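The White Cloth

Fotis Tzavaras ironed the cloth on the kitchen counter because the board had gone with his wife's things to Cadeck. He did the middle first and then the edges. When it was done he carried it over his arms to the back room and laid it on the table, and pulled at the corners until it hung even.

His granddaughter was coming at four. She was six and she liked blocks, and she liked them on a white cloth. Her grandmother had started that. On bare wood they slid, and on the patterned cloth she said she couldn't see what she was doing.

He got the red tray down from on top of the refrigerator and set it toward the back of the table. Then he took the blocks out of the coffee can.
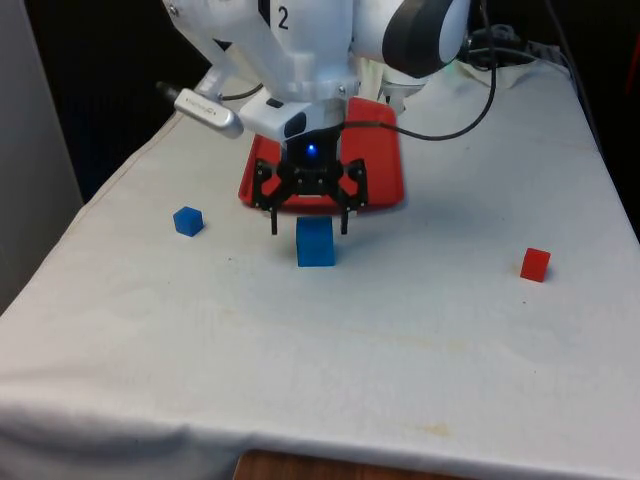

The set had come from a toy store called Losik, on Pappas Street, which was a phone repair place now. He had bought it for his son. There used to be more of it. Some went in the move, and one went down a heating vent and could be heard for a whole winter whenever the furnace kicked on. The red ones had held their color better than the blue, or he thought so. He had never put them side by side in daylight to check.

He sat down and waited. At a quarter to four the phone rang. It was his son.

"We're still in Jisora," his son said. "The car's making that noise."

"What noise?"

"The one I told you about. They want $370 to look at it and $1,570 if it's what they think it is."

"Don't let them do it there."

"Dad, I can't drive it."

Fotis looked at the table. He asked if she was all right, and his son said she was fine, she was eating crackers. He asked if she wanted to talk and there was some rustling and then breathing.

"Did you put the cloth?" she said.

"I put the cloth."

"Did you put the tray?"

"Yes."

"Where's the blue?"

He moved the phone to his other ear. "On the table," he said. "With the red."
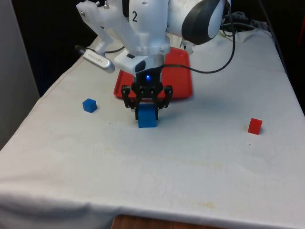

"Don't build it," she said. "Just put them. I'll build it."

"I won't build anything."

"Grandma always builds one."

"I know she does," he said.

His son came back on and said it might be 9 before they got in, or it might be tomorrow, he would call. Fotis said the key was where it always was. He said there was soup. After they hung up he stayed in the chair a while with the phone on his knee.

Then he went to the kitchen and unplugged the iron — he had left it on — and took the soup out to thaw. When he passed the back room again he switched on the lamp in there, and left the door open.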